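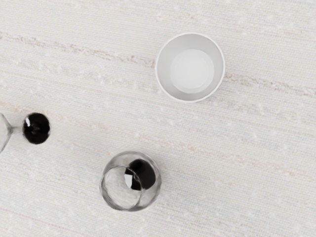
Paper cup, wine glass and tumbler. Rendering: Leneck

Leneck opens drinkware rental depot in Nilwood

Small events can now order from 73 glasses, with washing included in the price

NILWOOD – Leneck, a rental company for drinkware and table linens, will open its second depot in Nilwood in February. The new site will serve caterers, clubs, schools and private customers in Nilwood and Wolde, who until now have had to order through the company's main depot in Masa.

The depot is in the former cold store on the freight yard road. It has a loading dock, a wash line and a pickup counter that opens at 7 a.m. on weekdays. Customers can collect orders themselves or have them delivered. Deliveries to Wolde go out twice a week, with the second run on Friday to cover weekend events.

Glasses are returned unwashed. Leneck asks only that liquids be poured out and that the glasses go back upside down in the racks they came in. Washing, drying and inspection are done at the depot and are covered by the rental price.

Smaller orders

The main change for customers is the minimum order. The Masa depot was set up for hotels and large caterers, and its smallest order is still 122 pieces. In Nilwood, the minimum will be 73 pieces, which can be any mix of wine glasses, tumblers, champagne flutes and beer glasses.

Leneck said the lower figure came out of requests it had turned down over the past two seasons. Many were for anniversary dinners, office parties and school concerts where the organizers wanted real glasses but had nowhere to wash them. A number of those customers ended up buying disposable cups.

"We were sending people away who lived close to us and wanted what we rent out," the company said in a statement. "The racks at Masa are packed for large orders, and breaking them up took longer than the order was worth. Nilwood has been laid out for small orders from the start."

Orders of more than 1000 pieces will still be packed at Masa and should be placed at least three weeks ahead. Smaller orders need four working days. Outside those times customers are welcome to call, but the company does not promise stock in May, June or December.

Breakage

Rental terms are the same at both depots. Each order includes a small breakage allowance. Pieces lost or broken beyond that are charged at replacement cost, and the price of each type is printed on the delivery slip. Chipped glasses count as broken and should be returned with the rest of the order, wrapped in paper and placed in the red tub supplied with every delivery. They should not be put back in the racks.

A deposit is taken from new customers and refunded once the order has been checked, normally within five working days. Customers with an account at Masa can use it in Nilwood without signing up again.

Paper cups

Leneck will also sell paper cups at the Nilwood counter – something it has not done before. The company said some events cannot use glass, among them poolside parties, races and most children's events. Cups are sold by the sleeve and unopened sleeves can be returned for a refund.

Hard plastic tumblers that can be washed and rented again are being tested at Masa with two sports clubs. If the test goes well, they will be added to the Nilwood range later in the year. Leneck has not set a price for them.

Linens

Tablecloths and napkins can be ordered in Nilwood from opening day but will be laundered in Masa, so they need one extra working day. Colors are limited to white, cream and dark green at first. Wax should be left on the cloth and not scraped off. Wet linens should be hung up or spread out before they are bagged.

Site and access

The depot has storage for some 2000 pieces ready for pickup, with further stock brought over from Masa each morning. Trucks enter from the freight yard road. Cars should use the side gate, where there are short-stay spaces next to the counter. The racks fit in the trunk of most cars with the rear seats down, and a cart is available for loading.

Price lists and order forms for both depots are available at the counters and on request by mail. Orders for Nilwood can be placed now for pickup from opening week.

About Leneck

Leneck rents drinkware and table linens to businesses and private customers from its depots in Masa and Nilwood. The company does its own washing, laundry and delivery.

Press contact: Leneck press office, Masa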